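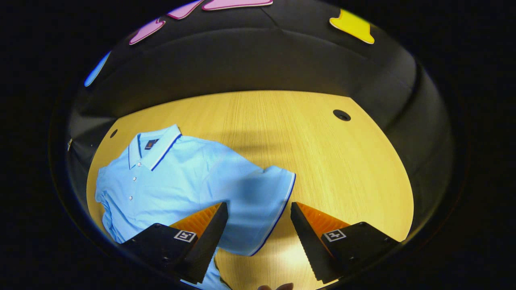
Visit report: Dronent handling lab, 16/07/2024
Print this page | E-mail this page

Present from our side: Sanne Dewulf, Melina Manolakis and the author. Hosts were Frans Hermans (hardware) and Selma Stan (data and control).

Purpose of the visit was to compare hand-held grippers for recording garment handling, ahead of our own purchase in October. We had asked for time on the tools and no slides. There were four slides.

Dronent has the hand-held units in a room off the main workshop. The table used for garments is round, with a light wooden top and a dark curved wall behind it and along both sides. Coloured cut-outs are fixed near the top of the wall, in blue, pink and yellow. Hermans said the plain wall alone gave the position tracking too little to hold on to and the shapes improved it. We did not see figures for this. There are two round holes in the tabletop, and Manolakis asked whether small items are lost down them. They are.

Test garment was a light blue polo shirt with navy and white trim at the collar and cuffs, three white buttons on the placket and a small patch on the chest. It was laid out slightly rumpled, collar away from the operator. Stan prefers a polo to a T-shirt for comparison work. The collar is stiffer than the body, so one garment gives two grasp problems.

Grippers tried

Unit A is the Dronent standard. Two black fingers, ridged orange pads on the inner faces, and a square black and white marker on top of each finger. The camera is on the tool and looks out over the fingers, and jaw opening is computed from the distance between the markers. The lens is very wide. Straight edges bend noticeably and the corners of the image are black, but both fingers and most of the table stay in view with the jaws open.

Unit B is a Vovitz tool with smooth pads and an encoder in the handle. Jaw opening is read directly, so no markers are needed. Mass is 500 g, which Dewulf found tiring at the wrist after the second set.

Task was to pinch the sleeve at the trimmed cuff, lift, fold it across the body and release. Each of us did 7 attempts per unit after a short practice.

Unit A: the ridges hold knit well at the cuff. On the collar they caught the edge trim twice and the garment was dragged on release. With the jaws nearly closed and the tool tilted, one marker was sometimes hidden by a fold of cloth and the opening value dropped out. Stan's software fills gaps of up to six frames and rejects the recording beyond that.

Unit B: cleaner release, no dropouts in the opening value. Grip on a single layer was poor. The cuff slid out during the lift in several attempts by all three of us, and squeezing harder did not help much. Vovitz sells a ridged pad as an accessory. Dronent did not have it.

Controller and arm

The same fingers as Unit A were then shown on an arm driven by a Verbruggen controller. Hermans replayed a policy trained on 206 hand-held recordings of the sleeve fold. Motion was slow but steady, with a visible pause before closing. He puts the pause down to delay in the camera link and intends to change the capture card. We asked to see the collar fold and were told it is not ready.

A question from Manolakis about pad wear was answered in part. Pads are changed when the ridges look rounded. There is no log of hours or cycles.

Points for our own purchase

Unit A pads are the better choice for knit. Marker dropout needs checking with our towels, which are thicker and will hide more of the finger. If Vovitz can lend the ridged pad, Unit B should be tried again before a decision. Dewulf will write to them.

The wide lens is acceptable, provided calibration files come with each unit. Hermans confirmed they do for the Dronent tool.

Our Ukton mounting plate does not fit either handle. An adapter drawing was promised by Stan and has not arrived at the time of writing.

Report: Clementina Rebelo

Print this page | E-mail this page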